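Marker cubes on hand-held grippers: tracking jumps when I reach for the mug tree

posted 12 Apr 2018 in Home and Shared Workshop Builds

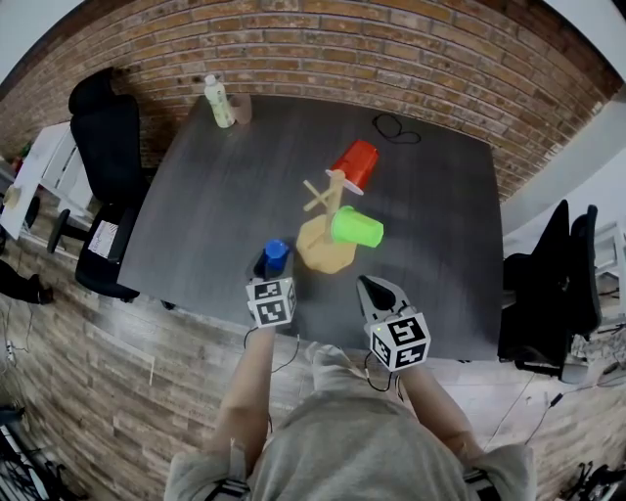

My setup and the problem

Hello all. I am building a pair of hand-held grippers at the shared workshop in Utcombe. Each has a white cube with black and white square markers behind the fingers, and my software must calculate from these where the gripper is. The task is simple: take plastic cups and hang them on a wooden mug tree, one hand or two hands.

The right gripper is tracked well. The left one is good until I bring it low, near the base of the tree. Then the position jumps up to 14 mm and the angle flips for a moment. The camera is a wide one and looks from above. I have calibrated it two times with a printed board, and I keep the exposure on automatic. I also tried a second print of the markers, without any change.

Is it the lens, the light, or my cubes? I would prefer not to print the cubes again, they took me a long evening.

Carbone
I think it is mostly the flip problem, which is well known with flat square markers. When the camera sees only one face of the cube, and sees it almost straight on, there are two angles which fit nearly the same. With two faces in view it becomes stable. Try to turn the cube on its mount so that an edge points to the camera, and solve all visible faces together as one body, not each marker alone.

Also please turn off the automatic exposure. Your table is dark and the cubes are white, so the white can become too bright and eat the black border. I have mine fixed at 1/600 with a lamp added. Before you print anything, save the corners which the software finds and draw them on the video – you will see quickly if they are wrong.

Wavadmont
same thing here, I bought a better camera and it went away. no idea why

Willesside
Check where your calibration board was. If you held it only in the middle of the view, the lens model is a guess at the sides, and with such a wide lens the guess is bad. I took 59 pictures with the board, many of them low and in the corners, and my error went down a lot. Fix also the cables to your forearm with tape. Mine was pulling the cube mount a little at each reach, and I looked for a software fault for two weeks.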